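3.2 Why we looked at wood grain at all

I'll admit I came to this question through my kitchen. My cutting board had started to cup, and Aliki Tzanetos, my co-author, asked which way the grain ran. I had no idea! So in August we wrote to 40 home woodworkers and asked how they pick planks for a glued-up board (20 wrote back, some at great length). Most of them go by color first and check the grain later, if they check it at all. A couple swore by flipping every second plank, the way their teachers did. In pale maple like the board in Figure 2, the seams are easy to miss, and I think that tempts people to stop looking.

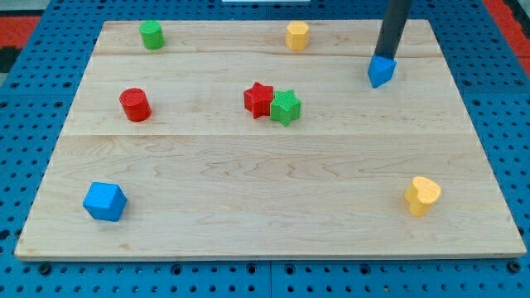
Figure 2. Pale board with seams between the planks.

3.3 What the woodworkers told us about glue

Glue got people far more worked up than grain did.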